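**Thread: Does anyone under 20 care about the old Grelley Kings?**

**petwood_pete** wrote:

So I was at my nephew's practice last night and wore my old Kings warmup, the maroon one with the stripe down the arm. One of the kids asked me what team that was. I said the Kings, you know, the team that used to play ten minutes from this gym, and he looked at me like I'd made it up! These kids were toddlers when the club folded. They have never heard of the double overtime game against Voltalbridge. They've never heard of De Graaf!

It got me thinking. I'd love to put something together for the high schoolers before the February tournament, maybe a night where we show old games on the gym wall and a few former players come by to talk. Would anybody come? Or am I just an old guy who wants to watch old games?

---

**baseline_betty** wrote:

You're an old guy who wants to watch old games, and so am I (well, an old gal). Count me in.

I had season seats behind the visiting bench for the last six years. The attendance for the final home game was 2902 and I still have the ticket stub with that number written on the back because my dad wrote it down when they announced it. I cried in the parking lot. My kids think this is very funny.

---

**Rimrattler** wrote:

I'll be the grump. I'm 19, I play rec league in Petwood, and I've heard plenty about the Kings from my uncles. The trouble is that every story ends with "and nobody plays like that now." If the night is four hours of that, none of my friends are coming. If it's actual game film and somebody explains what we're looking at, sure.

Also I've seen the tape of the Voltalbridge game and both teams shot terribly. Sorry.

---

**petwood_pete** wrote:

Terribly?? It was the fifth game in eight nights! Their legs were gone!

But okay, fair point on the stories. What would you want to see?

---

**Rimrattler** wrote:

De Graaf passing out of the post. That's the one thing my uncles didn't exaggerate. He'd catch it with his back to the basket and the ball was gone before the double team got there. I've watched maybe 2 games of his start to finish and I stole a move from each one. Show that for twenty minutes with the sound off and let someone who played with him talk over it.

---

**leen_n** wrote:

Hi all, Leen Nasrallah here. I kept the stats for the Kings their last three seasons, so some of you have probably yelled at me about a missing assist. I'd be glad to help with this.

I have full box scores for every home game in a binder, and most of the road ones too. Pete, before you get too excited about De Graaf as a scorer, he went to the line exactly 100 times in his last season and it wasn't pretty. Rimrattler is right that it was all passing.

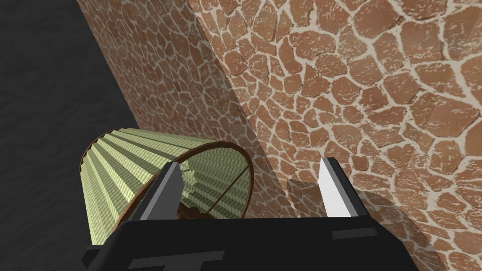
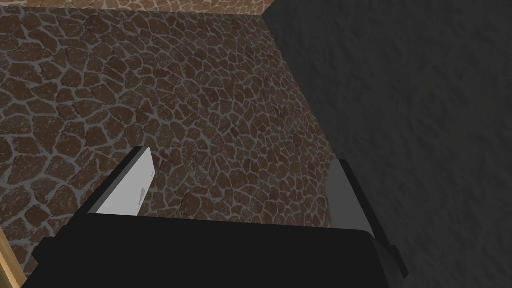
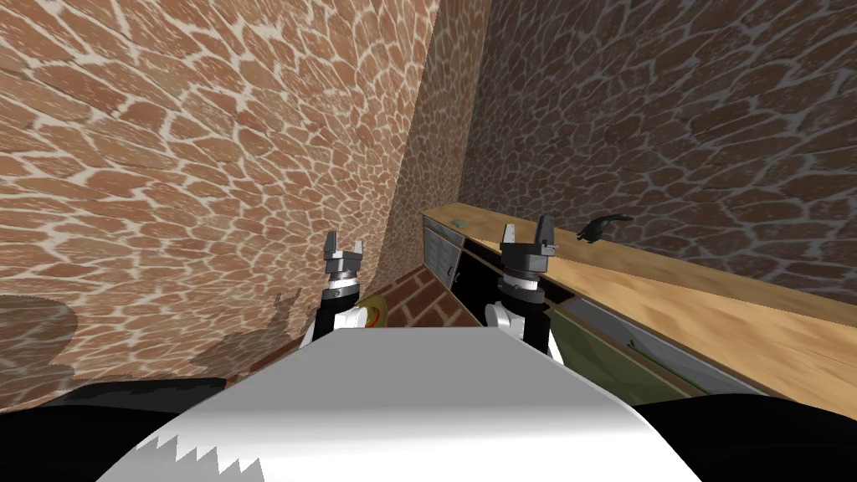

*Three from the same place. The last one has the kitchen counter in it.*

I'm still going through the binder and will post the Voltalbridge box score when I get to it.

---

**baseline_betty** wrote:

LEEN! You owe my brother-in-law a rebound from the season opener. He still brings it up at Thanksgiving.

Please do post the box score. I want to know how many minutes the starters played that night. I remember the point guard never sitting down once, but I also remember it snowing and my husband swears it was raining, so who knows.

---

**zonebuster** wrote:

Coming in with an unpopular opinion. I grew up in Voltalbridge and from our side that game was decided by a whistle with four seconds left in regulation. It was a clean block. My entire town knows it was a clean block. If you show it to a bunch of teenagers I'd like somebody from our side in the room.

---

**petwood_pete** wrote:

It was a foul in 1985, it was a foul when they replayed it on the local news, and it's a foul today. You're welcome to come and be wrong in person though, I'll save you a chair.

---

**zonebuster** wrote:

He got all ball!!

---

**Rimrattler** wrote:

See, THIS I would pay to watch. Run the play, let you two argue, and have the kids vote. Forget the speeches.

---

**leen_n** wrote:

Found the page. All five starters played more than 40 minutes, and the point guard did sit, Betty, for one minute in the third quarter. The call in question went down as a shooting foul, both free throws made. Zonebuster, I only write down what the referee signals, please don't come after me.

Shooting was ugly on both sides, Rimrattler wins that one. Pete's tired legs theory would hold up better if the first quarter hadn't been the worst of the lot.

---

**petwood_pete** wrote:

Betrayed by my own scorekeeper.

All right, the gym question. The small gym at the high school is free to use but the wall is painted cinder block and I don't know how the film will look on it. The old rec hall has a proper screen and they want 700 dollars for the evening, so that's out unless we pass a hat. I'm leaning toward the small gym and a couple of bedsheets.

---

**baseline_betty** wrote:

Small gym. I have king size sheets, white, no flowers. And ask the school about the popcorn machine, they used it at the girls' playoff game and it still worked fine then.

---

**Rimrattler** wrote:

I can bring five or six guys from rec league if it starts after seven. Please keep it under two hours. And can we play a pickup game afterward? Hard to watch that much basketball and then just go home.

---

**zonebuster** wrote:

Voltalbridge vs. Grelley, first to 21, we call our own fouls. I'm driving over with my cousin, who is 6'5" and has bad knees.

---

**petwood_pete** wrote:

You're on. I'll talk to the athletic director when school's back and post the date here. Leen, bring the binder!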